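This site uses cookies to remember your settings. Accept / Manage

Last updated April 16, 2025

ellside-care-labels

README

Hi, and thanks for stopping by! This is my collection of typed-up care labels – the little tags inside clothes that tell you how to wash them. There are 780 labels in here, from 325 pieces of clothing. Plenty of pieces have more than one tag (coats are the worst, you find a second one down in the side seam and a third in the pocket), so please don't treat a row as a garment. I made that mistake myself in the first version and my averages were nonsense.

Most of the clothes came through the swap shelf in Ellside, and the rest are from my own closet and my relatives' closets. I typed every label by hand. The language column has six values, and I only kept text I could read without guessing.

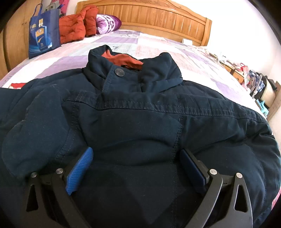

Navy jacket, collar up, with the rust-orange lining showing.

What's in the file

It's one CSV with nine columns: label_id, item_id, item_type, maker, language, wash_text, dry_text, iron_text, notes. The text columns are exactly what the tag says, typos and all. If a tag says "DO NOT TUMBEL DRY" then so does my file, and I'd love it if you left it that way! There's a script called tidy.py in the same folder that makes a cleaned copy if you need one.

Symbols are written out as words. A tub with one bar under it is "tub-1bar", a triangle with a cross through it is "triangle-x", and so on down the list in symbols.txt. Faded symbols get a question mark at the end. I went back and forth on that (I wanted a separate column at first) and I still kind of regret it, but changing it now would break other people's scripts.

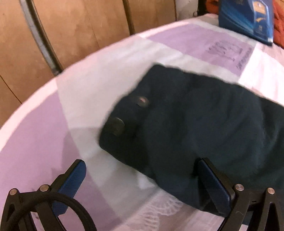 The iron_text column is the messiest one by far. Some makers print dots, some print words, and Skisen prints both and they don't always agree. I kept both, split with a slash. Văduva tags say "warm iron on reverse" on nearly everything, even swimwear, so be careful if you're using that column to guess at fabric.

Known problems

Ivberg changed its tag layout at some point and I have both kinds mixed together. Old ones put the drying line first. I fixed the ones I noticed in January, but there are surely more.

Socks are missing completely. They hardly ever have tags left by the time they get to me.

Coats and jackets are overrepresented, and kids' clothes are thin. Please don't use this to say anything about what people in general wear – it only tells you what got dropped off in one town.

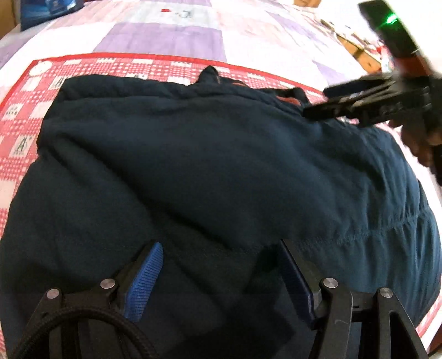 One reader wrote in to ask whether "wash separately" and "wash with like colors" should share a code, seeing as most people do the same thing either way. I said no, they're staying apart in the main file. You're welcome to merge them in your own copy, and tidy.py has a switch for it (--merge-wash).

Using it

Help yourself! Class projects, apps, whatever you like. A link back is nice but I won't chase you for it. If you spot a wrong row, send me the label_id and what you think it should say, and I'll dig out my notes and check.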